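Section 4: Setting up for mixed-bin tidying

Right, so you've got the arm bolted down and it's homing properly (if it isn't, go back to Section 3 and don't skip the brake check like I did). Now for the fun part – getting it to pick household odds and ends out of a bin, which is as close to a chore as I've been willing to trust it with.

Before we start, a word on expectations. People come to this guide from the Jolumden kit page thinking they'll have the kids' room sorted by the weekend. You won't. What you'll have is an arm that can reach into a metal bin and lift out one thing at a time, and do it well enough that you'll call everyone in to watch. I still think that's pretty great!

What you need

A bin with sloped sides. Straight walls trap things in the corners and the fingers can't get in after them.
Three to six everyday objects, no two the same shape.
Two bar clamps, more if your bench is wobbly.
The Prakel pick software, already licensed and talking to the controller.

Steps

1. Put the bin where the wrist can reach all four corners pointing straight down. Jog to each corner by hand, slowly, and watch the cables as you go. They need enough slack to follow the wrist around but not so much that they drag over the lip.

2. Clamp anything that can shift. I lost a whole evening in July to a bin that was creeping sideways a hair with every pick.

CAUTION: Keep your hands out of the bin whenever the drives are on. Yes, even to nudge a cup over. Hit the stop, wait for the light, then nudge.

3. Open the Prakel cell page and teach the bin floor. Touch the fingertips down at three spots and save each one. If it throws code 1531, your three spots are too close together, so spread them out and go again.

4. Set the safe height to 100 mm above the rim. You can bring it down later once you've stopped flinching.

5. Drop in one hard object to begin with. A tape measure is ideal: chunky, stiff, happy to be grabbed from nearly any side. Run ten picks or so before you add anything else.

6. Add a cup, lying down. This is where you'll learn about grip force. Start on the lowest setting and creep up one notch at a time until the cup stops slipping. Thin plastic squashes and then pops out, and it can travel a surprising distance across a garage.

7. Add something small, like a clothes peg. Slow the last bit of the descent to 14 mm per second or the fingers will flick it away before they close.

8. Last of all, add a cloth. Scrunch it, don't fold it. A crumpled cloth gives the fingers a ridge to pinch, while a flat one just lies there and beats you every time.

NOTE: Cloth picks often look like they've worked and then you find the peg has come along for the ride. Turn on the weight check in Prakel if your gripper supports it. The Skallska fingers do, the older Reuter ones don't.

9. Once you're happy, switch to the long run and set the counter to 2000 picks. Stay in the room for the first batch. After each batch, wipe the fingertips and give the bin floor a look for loose bits.

So can it do chores yet?

A bit. Hard things with a clear edge, yes, all day long and without grumbling. Cups, mostly. Soft stuff is still a coin toss on my set-up, and I haven't got as far as folding – lifting a tea towel is one job and knowing what to do with it afterwards is a completely different one. And somebody still has to fill the bin, which at my place is me. If your end goal is an empty laundry basket, I'd keep your own two hands on the job for now and treat this as a very good hobby.

For a first mixed load, keep it to four things: cloth, peg, tape measure, cup. Leave them however they land.

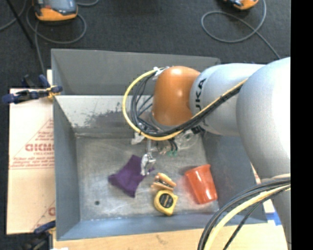
Comment from GarageGal: Followed this through to step 8 and the cloth is where I'm stuck too. Raising the grip force did nothing for me, but coming in at a slight angle instead of dead vertical got me a lot more good pinches. Might be worth adding to the notes. Also, does the weight check need recalibrating if you swap fingertips? Mine started rejecting pegs after I changed them over.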